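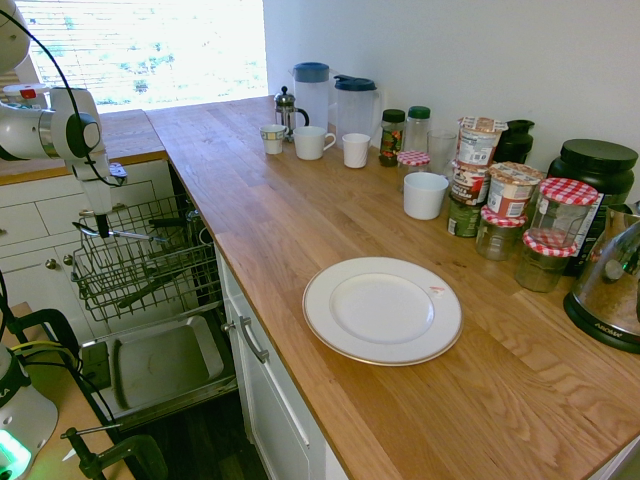 Février. La réponse de la commune est arrivée ce matin : le bail des parcelles de Liapis est prolongé de deux ans, sans augmentation. J'ai lu la lettre trois fois avant d'appeler Parviz Mirzaei, qui s'occupe des comptes de la coopérative. Il attendait cette nouvelle pour commander les semences. Je lui ai parlé debout dans la cuisine, le lave-vaisselle ouvert, un ustensile en travers du panier du haut, et je n'ai rien rangé avant midi. Il reste le problème de l'eau. Le raccordement côté Brolton coûterait 2 307 euros et nous avons de quoi payer la moitié.

Après le déjeuner, réunion au local. On a surtout parlé du prix des paniers. Quatre-vingts familles sont inscrites, dont une bonne partie au tarif réduit. Deux maraîchers veulent relever le plein tarif. Je suis contre pour cette saison. Les gens du quartier de Gritus ont perdu leur épicerie à l'automne et font maintenant quarante minutes de bus pour acheter des légumes. Si le panier augmente, ils iront au discount de la zone commerciale, et je les comprends. On a voté le report de la décision à la prochaine fois.

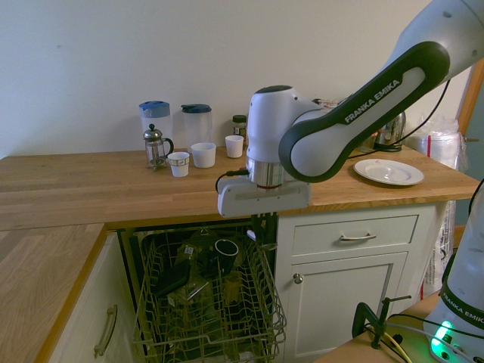
Parviz propose de demander une avance à la fondation Briltthorpe. J'ai des réserves. L'an dernier ils voulaient choisir eux-mêmes les cultures, et les terres sont à ceux qui les travaillent, au moins dans l'esprit. J'ai quand même promis d'écrire un brouillon de lettre.

Passé aux parcelles vers 17 heures. Le sol est encore lourd au fond, près de la haie. Les fèves ont levé sur quelque 400 mètres carrés, les oignons pas encore. La serrure de la cabane est de nouveau grippée.

Demain : appeler le service des eaux, retrouver le plan du réseau, rendre la bêche.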